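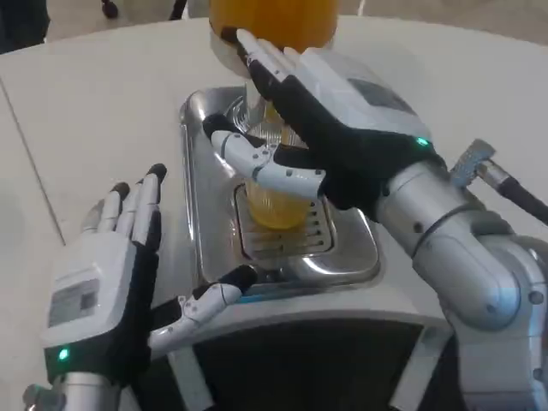

One taster wrote to us in January that half a cup was plenty, and that she would have liked longer between drinks. We have changed the sessions to allow for both.

Muko is looking for people to take part in a new round of cold drinks tasting at our rooms in Larano. There are places for up to 100 tasters. You do not need any experience, and you do not need to have tasted for us before.

What you will do

You will come to 9 short sessions over three weeks. At each one you will try four cold drinks, served in clear cups from a counter dispenser, and fill in a paper form on colour, sweetness, sharpness and aftertaste. All the drinks are still and none contain alcohol. Cups are part filled, and you do not have to finish them. There is now a ten-minute break between drinks, with plain water and crackers on the side table.

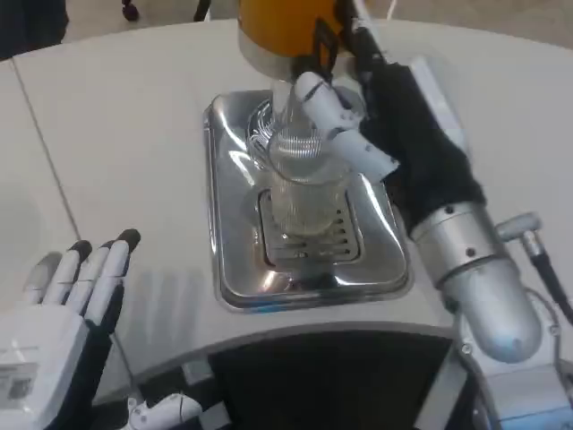 Clear cup on the drip grate, under the dispenser.

In the last session we will also ask you about the dispenser itself: whether the cup is easy to place on the grate, how high the tray should be, and how easy it is to see how full your cup is. Please say what you think, including if you find it awkward.

Who can apply

You must be 18 or over and able to come to every session. We cannot take people who have diabetes, are allergic to citrus fruit or are on a diet that limits sugar. Please do not apply if you or someone in your household works for a drinks company.

On tasting days, do not smoke, drink coffee or brush your teeth in the hour before you arrive. Leave off strong perfume or aftershave.

Payment

Tasters who complete all the sessions will receive £100 by bank transfer. If you have to drop out we will pay for the sessions you attended. Travel is not covered. The rooms are on the ground floor with step-free access, and there is a bus stop outside.

How to apply

Ask for a form at the Muko reception desk in Larano, quoting reference 413. Completed forms must reach us by October 2, 2026. Choose either mornings or evenings on the form, as we cannot swap people between groups later.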